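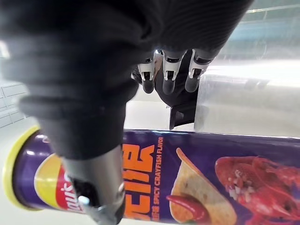 Aranka Bíró had been a magistrate in Bernbridge for eleven years before anyone asked her to explain, in plain words, what a malicious message is. It was her niece who asked, over Sunday lunch, and she says she made such a poor job of it that she went home and started writing things down.

Those notes became a small free guide, and then an evening talk, and by last September she was giving that talk in school halls and church rooms all over the Mullton side of the county. She has retired from the bench now, and when I went to see her she had the kettle on and a plate of poppy seed cake cut before I had my coat off.

"People think the law on this is either very fierce or not there at all," she told me. "They'll say, oh, you can write what you like online, or they'll say you can be locked up for being rude. I spend the first half of the evening just getting everybody somewhere in the middle."

Her talks are mostly about what happens once a complaint has been made: who decides whether to charge, what the court has to be satisfied of, and why being offended doesn't by itself settle the matter. She is careful to say she isn't giving advice on anybody's case, although people do try. After one evening at the Vincze Hall a man followed her to the car park with a folder of printed messages from his neighbour, and she stood in the drizzle for a good while telling him, kindly, to see a solicitor.

The talks are arranged by Orsolya Nyitrai, who runs the advice centre in Bernbridge and who joined us halfway through the cake. They have had 829 people through the door so far, she said, reading it from a notebook, and the smallest audience was 8. "That was a lovely evening, though," Aranka put in. "We pulled the chairs round and I don't think I looked at my notes once."

I asked whether the audiences were mostly young. Both women laughed. "Grandparents," said Orsolya. "Grandparents and people who run local groups online. They've got 700 members all arguing about parking and they want to know where they stand when it gets nasty."

What Aranka would most like people to take away is the value of waiting. In her years on the bench she met a good many defendants who had never been in a courtroom before, and she remembers how ordinary most of them were. "They'd come in with their mum, or in the suit from a wedding. And you'd hear the message read out in that quiet room, by a prosecutor with no expression in his voice at all, and you'd see them hear it properly for the first time. I used to find that very hard – I still do, when I think of it."

She is just as warm about those on the receiving end, and a little cross on their behalf. Keep the messages, she tells them, write down when they came, don't reply, and tell somebody you trust before the evening is out.

There is a second edition of the guide on the way, with a longer chapter on what to expect as a witness. Orsolya has had 50 copies put by for the library and the rest will go to the centre, where anyone may pick one up. Aranka was still correcting the proofs when I left, and had found a comma she didn't like on page two.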